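12/16/21

The planning group at Drembridge has completed its move to the Posgate motion planner. The previous release treated every object on the table as a box, and it rejected many grasps that were in fact reachable. Posgate works from the segmented point cloud instead, with a limit of 3000 points per object.

Perception remains with Cernix. Its labels are published once per cycle, and the planner holds the last valid set for six cycles before it asks for a new view. Sinéad Flanagan wrote the code for that hold, and it has removed most of the stalls recorded in June.

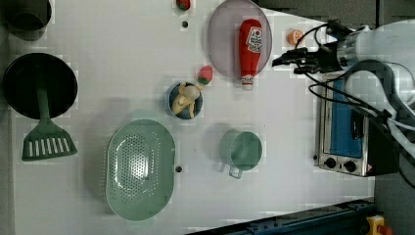 *Kitchen workspace, overhead view, with the gripper open above the toaster oven.*

Perforated items are still a difficulty. The colander and the slotted spatula both return sparse depth, and the segmenter may divide one object into several – a fault that the planner then inherits. A merge step is under review. Of the 79 open tickets, 13 concern this behavior.

The configuration files have been moved to the Panyasiri repository. Existing launch scripts will require the new path.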